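[fliddale-data] 关于床面衣物片段的采集和切分
发件人：Saron Tamiru
日期：2026年10月4日
收件人：fliddale-data 列表
回复：Maiara Fagundes

Maiara 和各位：

先回 Maiara 上一封里的几个问题，原文引在下面，我逐段接着写。后面是下一轮采集的做法，有改动，请准备出门录的人看完。

Maiara Fagundes 写道：
> 我把五月以来传到 Bronorov 上的手持夹爪片段重新过了一遍，目前总共 2513 段。其中标成“床面衣物”的有 969 段。这个比例我觉得还可以，但是里面的切分很不一致。有的人从手柄离开身边就算开始，有的人等夹爪停到衣物上方才算开始，结尾也一样，有人松开就停，有人又多录了一大截往回收的过程。训练的时候这些长短不一的头尾全都进去了。

对，这个问题我也看到了。上周我用现在的数据跑了一版策略，回放的时候夹爪经常在衣物上方停很久不下去。我去查了对应的训练片段，很多开头都有一段悬停，录的人大概是在等计时或者看手机上的状态。模型把悬停也学走了。

以后统一这样切：开始点取夹爪张开、朝目标移动的第一刻，结束点取松开衣物、指尖离开布面之后再留一小段。悬停超过一次呼吸的，切掉。已经传上来的片段先不要重录，我写了一个脚本按夹爪开合和位姿速度自动找候选点，人工只需要确认。脚本放在 Bresutwood 仓库的 tools 目录下，名字叫 trim_idle，用法在文件头部的注释里。

> 第二个问题是标注。“衣物”这个标签太宽了，袜子、毛衣、裤子都在里面。有没有必要分开？分开的话，谁来分？我一个人看完 969 段不太现实。

我倾向于分，但只分到能影响抓法的程度。袖口、袜口这类卷起来有厚度的，夹一下就能提起来。摊开的薄布要先找到边或者角，夹爪要压得更低，指垫几乎贴着床面。这是两种动作，标签里应该能看出来。品类名称（毛衣还是外套）对现在的策略没有帮助，录的人要是不确定，空着就行，不要猜。以前的标注里有不少是猜的，同一件东西在不同片段里叫法不同，这种比空着更麻烦。

所以新的字段只有一个，叫形态，取值是“成团或卷叠”和“摊开”。介于中间的，以第一次合拢指垫的那一刻为准，看指垫夹住的那部分是什么样。

分的工作我和 Luana 一起做，Maiara 抽查。Luana 已经答应了，从最早的批次往后看。

> 第三，背景。现在床面片段里床品的颜色太集中，我担心策略记住的是毯子。Medeiros 那边能不能换几套床品再录？

可以换，但是我不想为了录数据去给人家重新布置房间。去 Medeiros 录的时候事先说好的就是按住户平时的样子来，床上有什么就录什么。靠多跑几户来解决更好，别在同一户里反复换。另外，绒面毯子本身对我们有用。深色衣物压在绒面上，边缘比压在平整床单上难分，指垫合拢时也容易把毯子的绒一起带上来。失败片段里这一类占了不少，恰好是我们缺的。

颜色的问题先在训练端做一次色彩扰动试试，看看换了颜色之后成功率掉多少，再决定要不要专门补录。Renji 之前在桌面任务上做过同样的事，参数可以直接拿来用，不过桌面的光照比卧室均匀，扰动范围可能要收窄一些，不然深色衣物和阴影会混到一起。

下面是下一轮的安排。

目标是把床面衣物补到 3000 段。每户最多 2 次上门，超过这个次数，同一房间的片段就太多了，划分训练集和测试集的时候会很别扭。划分按住户来做，同一户的所有片段只能在一边。上一版划分是随机的，测试分数偏高，那一版的数字请大家不要再引用。

录制时请注意这些：

夹爪要从不同方向接近。现在绝大多数片段都是人站在床边正前方，手柄垂直往前送。请在每件衣物上至少换一次站位，可以站到床尾，也可以斜着伸过去。

两只手柄都开着的时候，注意另一只不要闲着晃。暂时不用的那只可以留在视野边上，保持静止，不要放到床面上去压住布料。如果它动了，但是没有参与动作，在备注里写一句。

镜头是广角的，边缘会变形，目标尽量放在两片指垫之间再开始合拢。偏到一侧也能录，只是别整批都偏。

转头转身带来的模糊不用太在意，背景糊一点没有关系，指垫和布料接触的那一段要清楚。如果接触那一段糊了，这一段作废，直接重来，不要想着后期补。

失败的不要删。夹空了、滑掉了、把毯子一起带起来了，都照常传，结果字段填失败。五月那批里失败片段几乎没有，我问了一圈，都是录的人自己顺手删掉的。我们现在连夹空之后怎么再试一次都教不了它。夹空后接着再夹的，中间不要停录，算同一段。

手柄的标定每次上门前做一次，换过指垫之后再做一次。指垫磨损之后夹持力会变，开合宽度的零点也会漂。上一轮有一批零点明显不对，合拢时读数还留着一截开度，那一批我暂时移出了训练集，等 Rosângela 那边把标定记录找出来再说能不能校回来。Rosângela，如果记录不全，也请告诉我，我就按整批废弃处理。

上传还是传到 Bronorov，目录按住户编号，不写姓名和地址。视野里如果有信件、照片、屏幕，录之前请住户收起来；已经录进去的，上传前先遮掉。衣架、柜子、窗帘这类普通陈设不用处理，留着对策略的泛化有好处。

另外有人私下问我，要不要在合拢之前加一个固定的“就位”姿势，让所有片段都从同一个位姿开始。我考虑过，先不加。床的高度每户不同，人的身高也不同，硬要统一，录的人会很别扭，动作也会变得不自然。起点分散一些，策略反而要学会从各处靠近，这对部署有利。真正要统一的只有切分点。

附上同一地点的两个时刻，给还没有录过床面任务的人参考。两个时刻里指垫都是张开的，衣物都是黑色，都在粉色的毯子上。形态字段请各自看过之后先填一个，回到列表里对一对，看我们理解得是否一致。
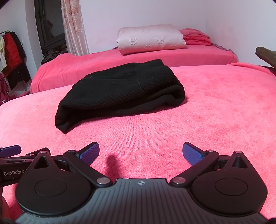
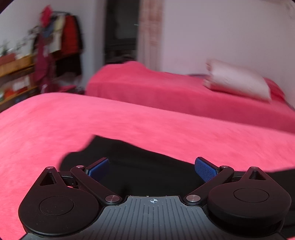
Renji Katayama 随后在列表里回复，说切分点他同意，但是“形态”只给两个取值恐怕不够用。他手上有一些片段，衣物一半堆着一半铺开，人先夹住堆着的部分把它拎起来，抖开之后又去找角。按第一次合拢来定，后半段找角的动作就被归到“成团或卷叠”里去了。他建议长片段允许按合拢次数再分小段，每个小段各填一次形态，原始文件保持完整，小段只存起止时间。

色彩扰动的参数他会整理好放进 Bresutwood 仓库，饱和度那一项照 Saron 说的收窄，亮度他想先保持原样，跑完一组对照再改。他还问，失败之后连续重试的片段，如果最后成功了，结果字段是填成功还是填失败。他自己的做法是整段填成功，在每个小段上另填结果，希望在下一轮开始之前定下来，免得两边标出来的东西又合不到一起。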